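Equipment planning for handheld gripper work

Equipment planning for handheld gripper work covers the purchase, budgeting and upkeep of the tools used when people carry out handling tasks with a gripper held in the hand. It is usually treated as a separate budget line from fixed robot arms, which need mounting, guarding and power.

A plan normally lists the grippers, spare fingers and fasteners, the tables and the task materials. Soft goods are often underestimated. Felt, padded fabric and straps with metal eyelets wear at the folds and have to be replaced, while racks and tabletops may last through several projects. The Stuketti planning sheet, used by many small workshops, sets aside 100 dollars per station for materials and 165 for spare parts, and assumes 4 stations.

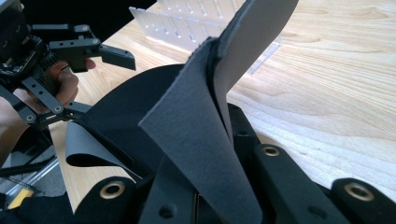 Bandier objected that the sheet puts too little into spares, and that a shop running two shifts will use up its yearly allowance by November. Its own method budgets by hours of use. Fingers and pivot screws are reordered after every 1000 hours, whatever their condition.

Purchasing is commonly split into two rounds. The first buys one complete station, which is used on real tasks until the weak parts are known. The second buys the remainder, with changes. Sitthichai sells stations singly for this purpose. Uvton supplies only full sets but accepts unopened returns.

Costs often left out of early plans include storage, operator training, and the time spent resetting materials between attempts. Lighting is sometimes charged to the building and sometimes to the project.

See also: Spare parts inventory; End effector; Workstation layout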